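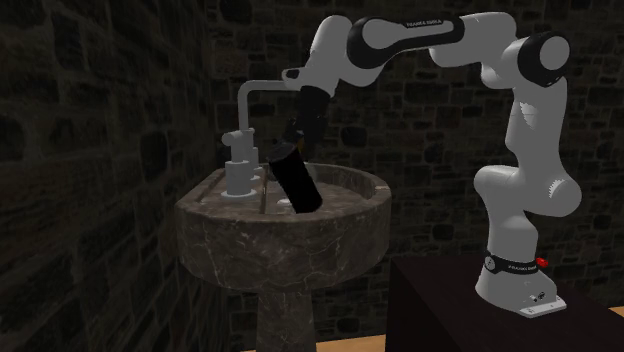
A simulated Franka Emika arm holds a black cylinder over a stone sink. Rendered image.

Simulated test results need a label, and the label should be a rule

11 March 2025

Companies that sell robots for home care now publish success rates the way car makers publish mileage. Many of those rates come from simulation. I have no complaint about that. Simulation is cheap and safe, and a team can run 3000 trials at a virtual sink before anyone has to mop a real floor. My complaint is that buyers often can't tell which kind of number they are reading.

Last October the town of Flanstead asked for bids on a robot arm for its assisted living apartments. It got 13. Only 2 said on the first page whether their tests were run on hardware. The Suveo bid was one of them, and it lost points for it, because its hardware figure looked low next to the simulated figures from everyone else. A purchasing office should not be set up to punish the bidder who tells it more.

The fix is a short disclosure rule. Any success rate in a bid or a brochure should say if it was simulated, how many trials were run, what counted as success, and how much the layout changed between trials. A bathroom task with the same bottle in the same spot every time is a much easier task than one where things get moved.

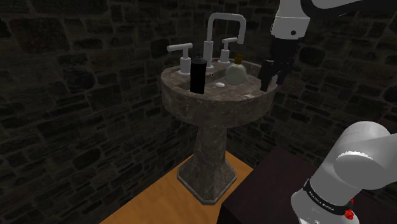

Bottles at a simulated sink, with the gripper over the right side of the basin.

Bathrooms are a good place to start. The objects are small, the space is tight, and a dropped glass bottle in a real home means a person with bare feet near broken glass. A simulator can leave out that cost entirely. If it does, the report should say so.

Brøndum, which makes the Zostatar test suite, argues that a rule like this would slow down small firms. I don't see how. The suite's own report template runs to 185 lines, and the items I am asking for would add four. Any team that ran the tests already has the answers.

Some engineers would rather wait for an international standard. I would welcome one, but towns are signing contracts now. Flanstead can change its bid form before the next round, and other towns can copy the wording.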